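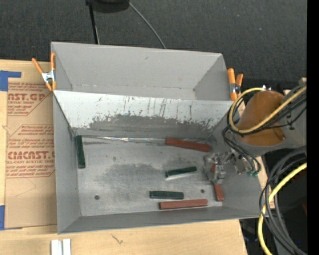 Galvanized steel is steel that carries a protective coating of zinc. The coating is usually applied by dipping cleaned steel parts in a bath of molten zinc, a process known as hot-dip galvanizing, although electroplating and thermal spraying are also used. Galvanized products include fencing, roofing sheet, guardrail, ductwork, buckets, fasteners and structural beams.

Corrosion protection

Zinc protects steel in two ways. The coating is a barrier that keeps water and oxygen away from the base metal. Zinc is also more reactive than iron, so where the coating is scratched or cut, the zinc near the damage corrodes first and the exposed steel is protected for as long as enough zinc remains nearby. This second effect is called cathodic or sacrificial protection. It works over small gaps, such as a sheared edge or a drilled hole, and becomes weaker as the bare area grows.

In open air, fresh zinc forms a thin layer of zinc oxide, which reacts with moisture to form zinc hydroxide and then with carbon dioxide to form zinc carbonate. The carbonate layer is dense, sticks well and dissolves slowly. Its formation gives older galvanized surfaces their dull gray color and slows further loss of metal.

Hot-dip process

Steel is first degreased, commonly in a hot alkaline solution, then rinsed and pickled in hydrochloric or sulfuric acid to remove mill scale and rust. It is rinsed again and dipped in a flux of zinc ammonium chloride, which removes remaining oxides and prevents new ones from forming before the steel enters the zinc. The bath is normally held near 450 °C. Parts are withdrawn slowly so that excess zinc can drain, and are then cooled in air or water.

While the steel is in the bath, iron and zinc react to form a series of alloy layers, named gamma, delta and zeta in order of falling iron content. An outer layer of nearly pure zinc, the eta layer, is carried out on the surface. The inner alloy layers are harder than most of the base steels they cover and give the coating much of its resistance to wear. The eta layer is softer and absorbs light impacts.

Closed hollow parts must be vented before dipping. Trapped moisture turns to steam at bath temperature and can burst a sealed section.

Spangle

The visible crystal pattern on some galvanized sheet is called spangle. Its size depends on the cooling rate and on small amounts of other metals in the bath, chiefly lead and antimony. Baths low in lead produce a fine or nearly invisible spangle, preferred for sheet that will be painted. Spangle size has little effect on corrosion resistance.

Limits of use

Zinc coatings perform poorly in strongly acidic or strongly alkaline conditions. Continuous service above 200 °C is generally avoided, as the outer zinc can separate from the alloy layers beneath it. New galvanized parts stacked tightly in damp conditions may develop wet storage stain, a bulky white deposit formed where air cannot circulate. Light deposits can be brushed off. Heavy deposits may have used up much of the coating.

Acidic foods dissolve zinc, and galvanized containers are not suitable for storing them. Welding galvanized steel produces zinc oxide fume, and the coating is commonly ground away from the joint beforehand. The bare area is later repaired with zinc-rich paint, zinc-based solder or sprayed zinc.

Local industry

The Dokbridge works in the Yeo district began as a bucket and trough shop and later installed a zinc bath 4 meters long. At its peak it employed 37 people and processed more than 700 tons of steel a year, mostly farm gates and water tanks. Kathleen Duggan, the works chemist, kept records of bath composition that were later used by Asnakech Fikre in a study of coating thickness on reactive steels. A second works at Skundenach handled small threaded parts, which were spun in baskets after dipping to clear zinc from the threads.

See also

Cathodic protection
Electroplating
Sherardizing
Zinc-rich paint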